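Home Rooms Makes Garden Gallery About Get in touch

The sitting room at Plivulbridge, a small gallery

2021-09-16

Well, I promised a proper look at the sitting room as soon as it was fit to be seen, and it's as near as it's going to get with us living in it! We got the keys to Plivulbridge in May and this was the first room we did, mostly so there'd be somewhere to sit down with a cup of tea while the rest of the house was in bits. A few of you have been asking about the sofa and rather more of you about the carpet.

The sofa first, then. It's the Stekska two-seater in cream leather (yes, cream, yes, my mum had things to say) and I'd been visiting it in the shop for months before I gave in. I love all the squared-off padding, it looks like a big bar of white chocolate. Sunita Kaushik from the Tindall showroom talked me out of the brown one and I still owe her a cake for that. It gets the sun right across it, so the leather looks nearly white in one patch and quite biscuity in the next, and I spent the first week thinking it had been made from two different batches.
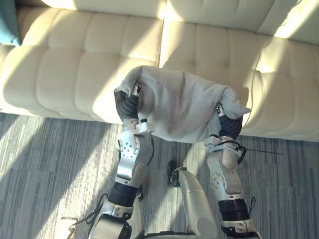 Cream leather, stripes of sun, and a light grey something or other that needs folding.

For anyone who has one of these or is thinking about it, I wipe it down with a barely damp cloth and dry it straight after, and that's the whole routine. Crumbs go down the gap between the two seat cushions, so that gets the thin nozzle of the hoover when I remember. The teal cushion came with us from the old flat. I did try a mustard one in the same corner and it looked like a school uniform, so back it went. Clean laundry tends to get sorted on the sofa too, I'm afraid, the airing cupboard is up two flights of stairs and the sofa is right there.
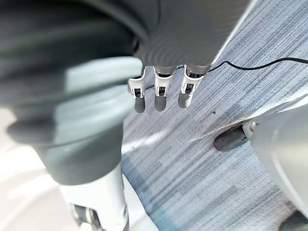 Choosing the carpet took longer than choosing the house. We had samples all over the floor, moved them about morning and evening, and argued over a green one that I'm now very glad we didn't get. In the end we went for the Denach low pile, and the whole job with underlay and fitting came in just under 1,000 pounds, which was the top of what we'd set aside. I wanted blue, my other half wanted grey, and the streaky mix of pale grey, silver and soft blue has let us both say we won. The short, tight pile was my one firm rule after years of a shaggy rug that ate earrings. It hoovers up in no time and I don't get that trodden-down look in the doorway, at least so far. Ask me again after a winter of muddy boots.

Still to do in here: curtains (I've been quoted 170 pounds for lined ones and I'm thinking about it), a lamp for the dark corner, and a side table, for which I've got 50 pounds and high hopes of the junk shop. The hall is next and it's a horror, with woodchip on every wall and the ceiling as well. I'll put pictures up once the worst of it has been scraped off.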